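Finishing a round board: oil vs poly, and why is mine so shiny??
Kitchen & Table > Wood, Boards and Bowls
Page 1 of 1

muddyboots_jen
July 17, 2023
Ok so quick one. Got a round beech board at a yard sale, dull as anything, water rings all over it. Want it on the table for bread and cheese, maybe some chopping, not heavy stuff. Sanded it back to bare wood last night. Do I oil it or put a real finish on? My sister says poly, my neighbor says poly will chip into the food and I'll regret it. Going to the store after work so fast answers pls

oldcrank77
Oil. Mineral oil, the plain drugstore kind. Wipe on, leave overnight, wipe off, do it again. Done.

muddyboots_jen
how many times tho

oldcrank77
Till it stops drinking. Took 3 coats on my last one. End grain takes more.

TableTopTess
Going to disagree a little. Oil is right for a chopping board. For a serving board it's a pain, you're redoing it every month and it leaves a greasy ring on the tablecloth if you rush it. Mine gets a hard finish and I just don't cut on it. Five years, still fine.

oldcrank77
"don't cut on it" lasts until the first guest picks up a bread knife.

TableTopTess
Then hide the bread knife lol. Seriously though my mother in law has sawed a loaf on it twice. Two scratches. I live.

brindle_and_bean
What grit did you stop at jen? If you sanded super fine the oil will hardly go in. I stop at 220 for boards. Also wet it once, let the grain stand up, let it dry, sand again lightly. Makes a huge diffrence the first time you wash it.

muddyboots_jen
uh. 400. is that bad

brindle_and_bean
Not ruined. Just slow. Warm the oil a bit, stand the bottle in hot tap water.

gus_in_the_garage
Nobody mentioned wax. Oil first then a beeswax/oil mix on top, buff it with an old t shirt. Soft shine, smells nice, keeps water off better than oil alone. I use the Nalano board wax, the tin goes forever.

oldcrank77
Wax is fine. Paying for a fancy tin is not. Melt your own.

gus_in_the_garage
I've seen your pans after you melt your own

Despina Nikolaidis
Hi, long time reader, I refinish second hand kitchen wood and sell a bit at our June market. Both sides are right, depends on use. Two things. One, any film finish has to cure all the way before food goes near it, go by the can and then add some days. Dry to the touch isn't cured. Two, gloss shows everything. Every lamp, every fingerprint, every knife mark. If you go hard finish get satin. People bring me shiny ones to strip all the time.

muddyboots_jen
ok satin. noted. how shiny is gloss really, like window shiny?

Despina Nikolaidis
Shiny enough to count the ceiling lights in it. Pale wood with a glossy finish:

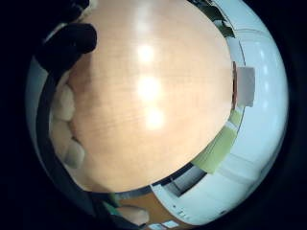
Round piece, glossy. Look at the glare spots down the middle

muddyboots_jen
oh wow ok. nope. I like the color but that would drive me nuts at dinner

TableTopTess
See I LOVE that. Candles on a finish like that, come on.

brindle_and_bean
Too much for me, but the grain's nice. Fine and straight, I'd want it to look more like wood and less like candy.

oldcrank77
Oil.

gus_in_the_garage
we know

kettle_on_again
Can I jump in w a related q, mine has gone sticky. Used olive oil on it all spring bc that's what we had. Smells a bit off too

brindle_and_bean
Olive oil goes rancid, don't use it. Scrub with hot water and dish soap, dry standing on edge, coarse salt and half a lemon if it still smells. Then sand if you have to. Mineral oil after that.

kettle_on_again
ugh. thanks. soap didn't do much already so guess I'm sanding

Despina Nikolaidis
Stand it on edge and leave it, don't lay it flat on the counter. Round ones cup if one side dries first. And oil BOTH sides, jen, you too. And the rim.

muddyboots_jen
Back from the store. Went with mineral oil and a thing of wax, sorry Tess. First coat's on, both sides. Color came up way warmer than I thought. Will do the wax on the weekend if it's dry enuf

TableTopTess
Traitor. Post it when it's done

muddyboots_jen
will do. anyone know how to get mineral oil out of a sweatshirt sleeve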